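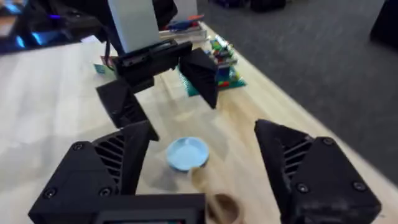 Last changed: March, 4:10 p.m. (fixed the sign-up details at the bottom)

From the sorting floor: two arms, one spoon and the rest of us

I've had more people stop me in the break room over the robot than over anything else I've written for this newsletter, and that includes the parking piece. So I finally went downstairs and spent a morning with the returns crew at Dijkstra, and I'm going to try to answer what you've been asking me.

Quick background for the folks at the other sites. Beltine has been packing and repacking household goods since 1927, and returns have always been the messy end of it. A box comes back from a store, somebody opens it, and there's a play kitchen set with half a puzzle in it, or a bowl that belongs to a different bowl. Every piece gets picked up, looked at and put where it goes. On a normal shift that's 270 boxes, and anyone who's done a few weeks of it can tell you exactly which part of the wrist starts to complain first.

The project is called Plarnero (I asked where the name came from and got three different answers). It's a pair of arms working over a table, each with a two-fingered gripper, and they're being taught to handle the small loose stuff. Right now the practice items are things like a shallow light blue bowl, a wooden spoon and a tower of toy bricks on a green baseplate. I'll admit I laughed when I saw the lineup. Then I watched for a while and stopped laughing, because a spoon is a pretty mean thing to hand a machine! It's thin at one end and fat at the other, it rolls, and if you grab it in the wrong spot it swings around on you.

Xiaoyan Jiang has been in returns longer than most of us have been in the building, and she's now the lead trainer on the table. She picks which items go out, decides what counts as a good grab, and writes up the bad ones. I asked her if it felt strange to be teaching the thing. She said it felt a lot like the first week with any new hire, except that she can't tell it to go get a coffee and come back. She also told me she'd never had to put into words how she picks up a spoon until somebody asked her to, and it took her most of an afternoon.
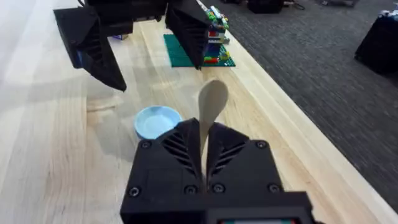 She goes for the handle, by the way, and keeps the bowl end up. Light things first, then anything that stacks. The bricks are there for the day they get to "pick up the thing next to the tall thing without knocking over the tall thing," and everybody on the crew has an opinion on how soon that'll be.

Now for the part you all really want to know. Is anybody losing their spot? What I was told, by the people who'd have to sign off on it, is no cuts in returns this year. I can only pass along what I was told. What is changing is the mix. Four people on the crew have moved to half days on the table, and the other half they're on the regular line like before. The trainer hours pay at the higher rate, and yes, I checked that one twice. The table hours also count toward your regular schedule, so you don't lose your place in the vacation order by signing up.

Not everyone's thrilled, and I don't want to write as if they were. Yến Tiêu works the station by the dock doors and she was pretty frank with me. She likes her job the way it is. She likes opening a box and not knowing what's in it, and she worries that the arms will get the easy items and people will be left with the greasy pans and broken glass all day long. I think that's a fair worry. I took it to the project meeting and the answer was that the item mix will be looked at every 3 months, with somebody from the line in the room. Yến says she'll be that somebody, so if you've got gripes, take them to her.

A few smaller things I picked up along the way. The logging program is called Zemum, and it asks you to confirm everything twice, which is driving people up the wall – a fix has been requested. The arms are slower than I expected, slower than me for sure, and I haven't packed a box in years. And please don't reach over the table while the arms are powered up, even if you dropped your pen. Ask the trainer on duty to pause it first.

If you'd like to come see it, the crew is fine with visitors between 10 and 11 in the morning, two at a time, closed shoes. Put your name on the sheet outside the Dijkstra supply room. The sheet for trainer hours is the one next to it with the yellow tape, and your shift lead has to initial it before it counts. Xiaoyan is also looking for odd little household items that are hard to pick up, so if you've got a weird measuring spoon or a lid that's lost its pot, leave it in the bin by her locker with your name on it if you want it back.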